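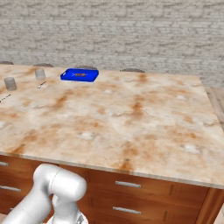

January, workshop notebook, continued from the back of the last one because I ran out of pages

Starting on the Corard order today. It's an indoor parade pole for the veterans hall over in Provo, two-piece, oak, with a brass screw joint in the middle, and they want it to match the one they've already got standing by the stage. Which means I'm matching somebody else's stain from thirty-odd years ago, in a room with yellow lights. Wish me luck!

Length is 94 inches assembled, not counting the spear. I measured the old one twice when I was over there and Zuzanna measured it again after me (she got the same, so I'm calling it done). Each half gets cut long and trimmed after the brass is on. I wrote that in capital letters on the wall over the saw last spring and I'm writing it again in here, since I trimmed first on the Orozco pair and ended up remaking a bottom section.

Oak blanks came out of the rack fine. One had a little twist toward the end, so I flipped it around and put the twist in the waste. Rough turned both to a fat diameter and left them on the rest overnight with the heater off. Next morning the upper half had moved a hair, the lower hadn't moved at all. Took the final pass after that. The lathe is chattering again past the middle of a long piece and the steady rest squeaks like a shoe. I put wax on it. Still squeaks, just politer.

Brass joint. OK so this is where I lost most of an afternoon. The new ferrules from Brander are nice, better finished than the old batch, but the inside lip is a bit deeper and my tenon jig was set up for the old ones. First test fit on scrap bottomed out before the shoulder closed and left a gap you could slide a business card into. Shimmed the stop block, tried again, gap gone. I've marked the new shim BRANDER NEW in red pencil and hung it on the nail with the jig. Please don't use it for a glue wedge!! (Yolotzin, I love you, but I've seen you do it.)

Epoxied the male side first, let it set, then threaded the female side onto it with paste wax on the threads and glued that half up while they were joined. That way the two halves line up when you screw them tight. Rolled it on the flat table afterward and there's a tiny wobble right at the tip, less than I usually get. With a spear on top and a flag hanging off it, I can live with that.

Grain match across the joint is good, by the way. I cut both halves out of neighboring strips and kept the cathedral pattern facing the same way, and with the brass tightened down it looks almost like one stick.

Stain. Tried four mixes on offcuts and took them to the hall. Under our shop lights number three was the winner by a mile and in the hall it looked like a pumpkin. Number two with a second coat was the one, everybody in the room pointed at the same stick. So: number two mix, two coats, wipe the first one off sooner than feels right. Then the satin topcoat, thin. Don't go gloss for these guys, the old pole has a soft look to it and a shiny one standing next to it will look like it came from a different store.

Flag itself. The nylon is here and it's a pretty thing. Zuzanna is doing the fringe, gold on three sides, and she's fussy about the corners in a way I've stopped arguing with. Her notes, which she told me to copy in so she can find them later:

Use the longer stitch. The short one puckers nylon, and once it's puckered the holes stay.
Start the fringe at the pole sleeve, bottom side, and go around so the last end lands up by the sleeve at the top where the cord covers it.
At the corners, ease in some extra. If it's tight on the table it'll curl when it hangs.
Leave the paper tape on the fringe until the whole thing is sewn. It sheds like a cat otherwise.
Lining for the sleeve is leather tab at the top only. They asked for the tab so the flag doesn't creep down the pole.

Total fringe used came to a bit more than the cut list said, so I've bumped the cut list.

Cord and tassels: the first set that came in was a brighter gold than the fringe. Not terrible, but side by side you'd notice, and these folks line everything up side by side. Sent it back. The replacement looks right in daylight. I want to see it under the hall lights before we tie it on, having learned my lesson about the pumpkin.

Spear. Came in with a thread that's a touch loose in the top ferrule. I can get it snug with a wrap of plumber's tape, and that's what I did to test it, but I don't want to ship it with tape sticking out. Yolotzin thinks a thin nylon washer under the collar would do it and she's probably right. She's got a bag of them somewhere. Ask her before lunch, after lunch she's on the van.

Base: the hall has its own stands, cast, heavy as sin, and the old pole sits in there with felt wrapped around the bottom. I measured the hole but wrote it on my hand and then washed my hands. Calling them tomorrow for it. Bottom section stays a little over until I have that number.

Other things, while I've got the book open.

The bin of order sleeves is down to the last 38. We go through them faster than I think we do. Reorder.

Somebody left the finishing closet fan running all night again. It could have been me.

The carrying case for the two-piece poles needs a longer pocket. The new brass adds just enough that the lower half won't let the zipper close with the cover on. I folded the flap under and it works, but it looks like I folded the flap under. Zuzanna says she can add a gusset if I cut her a pattern. I said I'd do it this week. Holding myself to that in writing.

4:30 pm. Second coat of stain is on both halves, hanging from the hooks in the back, joint ends up. Brass is taped off. Left the tape ends folded so they pull easy. Topcoat in the morning if it isn't tacky, and if it is tacky then it waits and I'll do the gusset pattern first.

Still to do on Corard: hole size for the base, trim bottom section, topcoat, washer for the spear, check cord color at the hall, sew the leather tab, final roll on the table with the spear on.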